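Jotbridge Forums > House and Home > Kitchens and Clutter

Thread: One table, everything on it, no cupboards to speak of

crumbtray
Started 14th March

We've moved into a flat where the kitchen has 142 cm of worktop and the previous owner's idea of storage was a nail. So the table is now the larder, the breakfast bar and the place where post goes to die. I'm trying to sort it into zones before the other half sorts it into the bin.

Zone one is the black soft-sided thing with the open top, which I've been using as a catch-all. It's a good shape, it doesn't scratch the wood, and whatever you put in it disappears from conscience at once. My trouble is that stuff gathers round it too. Something green in front, a bottle off to the right, and before you know it the container has suburbs.

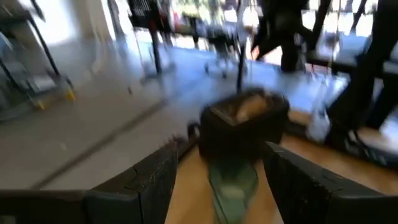

Emerson Araújo
Get rid of the black one. Dark and soft is the worst combination going, you can't see the bottom and it slumps when you're rummaging. I had a Skandero one for years and found a satsuma in it that had gone to meet its ancestors. Wire basket, every time.

crumbtray
Wire baskets leave a grid on the table and drop crumbs straight through. I've had one. I didn't love it.

lowshelf
Araújo is wrong about soft sides. You can shove them up against things and they give. What you want is a rule: one container, one kind of thing. Ours is for bread only and has stayed that way since May, apart from the batteries.

Emerson Araújo
So it's for bread and batteries.

lowshelf
Apart from the batteries, I said.

pelmet_pete
Can I ask what the budget is? Nogueira do a rail system that goes over the table and it's very smart, but by the time I'd added hooks it was 400 quid and I still had nowhere for the colander.

crumbtray
The budget is the change in the coat pocket. I'm not putting up a rail.

Breakfast is the bit I'm quite pleased with. Woven placemat at the front, the orangey-red bowl and the dark teal one side by side on it, glasses behind, toaster at the back. Cereal comes to the bowls, you eat, everyone leaves. The placemat is the border and I defend it.

lowshelf
Leaving bowls out between meals, though? They'll get dusty.

crumbtray
They're used every morning. No dust on earth is that quick.

Emerson Araújo
I don't mind the bowls. I mind a toaster sharing a table with anything. Mine lives on its own shelf like a difficult relative. And decant the cereal, boxes fall over if you look at them.

pelmet_pete
Decanting is a con. You buy the Ovutance tubs, the box doesn't quite fit in, and now you have a tub and a box with an inch of bran in it.

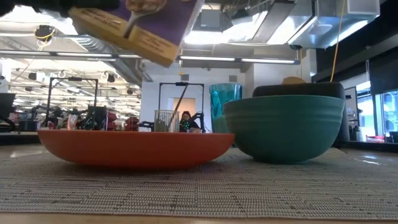 Related threads in Kitchens and Clutter

Bread bins: lid or no lid (2125 replies, locked)
Is a tea towel drawer a reasonable thing to want
Mugs, and how to tell someone they own too many
Placemats that don't curl at the corners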